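Wooden pin brushes, worth it or not?
Hair & Grooming > Tools

rorkum_rita
My old plastic brush finally lost enough bristles that it was scratching more than brushing, so I'm shopping. I keep seeing those wooden ones with the little ball tips. My hair is past my shoulders, fine, and gets staticky the minute the heat comes on in December. Does wood help with that or is it a nice story people tell? The one I looked at in Munro was 40 dollars and I put it right back on the shelf.

henrike_diekmann
I've had one for years and I love it!! Mine lives on the bathroom shelf and I use it every night before bed (mostly for my scalp, if I'm being truthful, it's like a tiny massage). Static is better for me than with plastic. Don't pay 40 though. I paid 12 at the Sitberg street market and it's still going.

pomade_and_regret
Going to disagree. I bought one, used it for a month, and it glided over the top of my hair and did nothing underneath. If your hair is thick those pins just bend the pad back and skip. It's a scalp massager that got put in the wrong aisle.

henrike_diekmann
Well, were you doing it in sections? I have to lift the top layer up or it does exactly what you're describing.

pomade_and_regret
I'm not sectioning my hair at 6 in the morning.

M_Arrieta
Montserrat from the Kovton thread, hi again. Rita, with fine hair I think you'd be fine. Thick curly hair like my sister's, no, get a detangler and save your money. What I'd check before buying is the tips. Run your palm over all of them in the store. On a cheap one I had, a couple of the balls had a rough spot and it snagged every single time, always behind the left ear, drove me nuts.

rorkum_rita
Ok good tip, I'll feel up the brushes and risk the looks. How do you clean them? I used to dunk the plastic one in the sink and leave it there.

M_Arrieta
Do not dunk it! Pull the hair out with a comb, then a damp cloth with a drop of shampoo on it, and go between the rows with an old toothbrush. Lay it pins down on a towel overnight. I soaked my first one and the pad got water in it and smelled like a basement until I threw it out.

henrike_diekmann
I rinse mine under the tap every couple of weeks and have never had a smell. Pins down to dry, yes, same.

M_Arrieta
Then you got lucky with your pad, lol. I still wouldn't.

tallgrass65
My mother is 64 and has used the same wooden brush since I was in school. She rubs a little olive oil on the handle when it looks dull. Only the handle, never the pins, or you end up with greasy hair.

pomade_and_regret
Olive oil goes rancid. Use mineral oil, the cutting board kind.

tallgrass65
I'll be sure to tell her she's been doing it wrong.

rorkum_rita
Update, I caved and went for a reddish one with a grey pad. Checked every tip with my palm like Montserrat said and didn't find a rough one. Two nights in and my scalp is very happy, static I'll report on when it gets properly cold. Still not sure about oiling it, the grain looks nice enough to me as is.

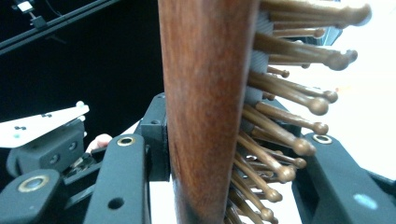 new brush, handle and pins up close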